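3.2 Condition of the towers at intake

The units in the Mercombe batch were retired office desktops of a single chassis type, received at the Alley depot with their side panels fitted. Each unit was laid on its side and the panel removed before any component was touched. Baloyi and Zulu recorded the internal layout, the fasteners in use, and the state of the processor socket. Units with a bent chassis or a broken latch were set apart and are treated in Section 3.4.

Access was good in most cases. Expansion slots and drives in this chassis are retained by colored tabs, so that a screwdriver is needed only for the board and the power supply. Figure 2 gives the layout with the processor absent.

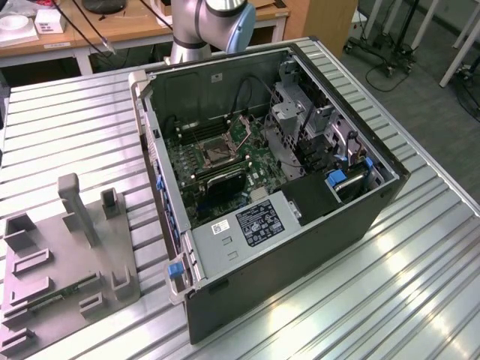 Figure 2. Desktop tower on its side with the panel removed. The CPU socket is empty and its retention bracket raised. Power supply at lower center; hard drive with blue release tabs in the cage to the right.

The order of removal followed from this layout. The hard drive was taken first, as its tabs can be reached without disturbing the cables, and was logged separately for data erasure. Memory modules came next where present. The power supply was left until the cables had been released from the board -- pulling it earlier tended to load the connectors and, in two units, cracked a housing.

Sockets found empty were closed before the board was lifted. An open bracket catches on the chassis edge and the contacts beneath it are easily bent, which lowers the resale grade of the board under the Tudose scheme. Boards weighing more than 500 g with heatsinks attached were packed singly.

Correspondence: L. Modise, Prilel Materials Recovery Group. © The authors. Back to top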